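Rokemau Cattle: Working Facility Checklist, Spring Run-Through

We go through this list every April before the cows come in for pre-breeding work, and again before the bulls are semen tested. I love this job! It's the one day of the year when I get to crawl all over the corrals with no cattle in them, and I always find something. Comments are from this year's walk. Copy whatever fits your own place.

ALLEY AND TUB

Sheeting tight, no loose bolts on the cattle side: OK
Comment: Two bolts replaced on the curve. The new lock washers are holding beautifully.

Alley width set for the class of cattle: ADJUSTED
Comment: We run it at 30 inches for the mature cows. The two-year-old heifers can turn around in that, so remember to pin it in before they go through (we forgot last fall, and what a wreck that was).

Tub gate latches at every stop: REPAIR
Comment: Third stop is slipping. The ratchet teeth are rounded off. Part ordered from Candovell, do not use that stop until it's in.

Footing: OK
Comment: Best it has ever looked. The grooved concrete we poured by the tub drains so well that I'd do the whole alley tomorrow if the budget let me.

SQUEEZE CHUTE

Head gate opens and closes freely: OK
Head gate locks under pressure: OK
Squeeze sides even: OK
Side drop panels and pins: REPAIR
Comment: One pin missing on the left, again. I've tied the new one on with a short chain.

Tail gate rope and pulley: REPLACED
Comment: Rope was frayed at the knot. Get the good braided stuff, it's so much easier on your hands by the end of a long Saturday.

Hydraulic hoses and fittings: WATCH
Comment: Slight weep at the lower fitting, wiped clean and tightened. Check again after the first 54 head.

Palpation cage door swings clear and latches open: OK

SCALE

Load bars clean underneath: OK
Comment: Packed solid with dried manure on the north side. Scraped it out and the scale came right back to zero.

Test weights: OK
Comment: Five bags of mineral, read true at both ends of the platform. I was so pleased I did it twice.

VACCINE AND SUPPLY ROOM

Refrigerator temperature: OK
Comment: Sitting at 38 degrees, right where we want it. Thermometer moved to the middle shelf, away from the door.

Out-of-date bottles removed: DONE
Sharps container under the fill line: REPLACED
Syringes taken apart, rinsed and boiled, no soap in the modified-live guns: DONE
Countertop wiped down and clear of old needles: DONE

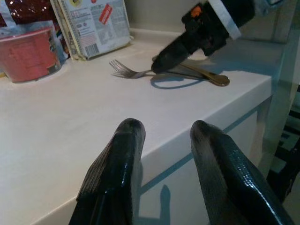
Calving book and treatment records moved to the dry cabinet: DONE
Comment: The Burico heifers now have their own tab, and it makes looking up a dam so quick. Their first calves are stout, long-bodied and up nursing in no time, so expect that tab to get a lot of use!

BULL PENS

Fence height and top rail: OK
Water trough float: OK
Escape gap open and clear on both sides: CLEARED
Comment: Weeds and a feed tub were in the way. Please keep this one open all year, even when the bulls are out with the cows.

Gate chains doubled: OK
Comment: The Živković bull is as kind a herd sire as we've ever owned, and he still gets two chains and a second person at the gate.

STILL TO DO BEFORE CATTLE COME IN

Tub gate ratchet
Left side pin, check the chain weld
Grease the head gate pivots
Recheck the hydraulic fitting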